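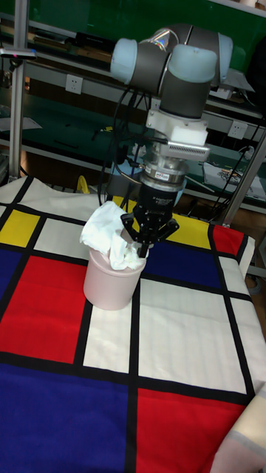
*Tissue test on the Mondrian cloth, fingers at the rim of the pink cup.*

Hi all,

On Sun-ja Song's question from earlier in the thread:

> Has anyone run the Kerkier fingers against the Fonanitz ones on anything soft? Our supplier says they're "equivalent," a word I've learned to fear. Also, do you zero the wrist sensor before every grasp or just once a session?
>
> Sun-ja

Yes to the first. We did 157 grasps per set, all on tissue in a cup, same arm, same black parallel gripper. Kerkier dropped or tore 33. Fonanitz dropped or tore 53, and most of those were drops. I would call that equivalent if I were selling them.

Tissue is a miserable thing to grip. It gives you almost no force signal until you have a fistful, and then the cup wants to come along too. We ended up coming in near the edge, where it hangs over the rim, and closing slowly. Going straight down the middle mostly packed it deeper into the cup, to the delight of everyone watching.

As for zeroing, we do it every 5 grasps. Once a session wasn't enough for us - the cables behind the wrist pull differently depending on the pose, and the reading wanders. Tie yours down better than we did ours.

The patterned cloth stays. The Sampaio camera driver hates it, with all those black lines, and I'd like to know that now and not in May.

I still have the Fandier controller to try. It has been on my list long enough to have seniority. If anyone has gain settings that don't buzz, please send them.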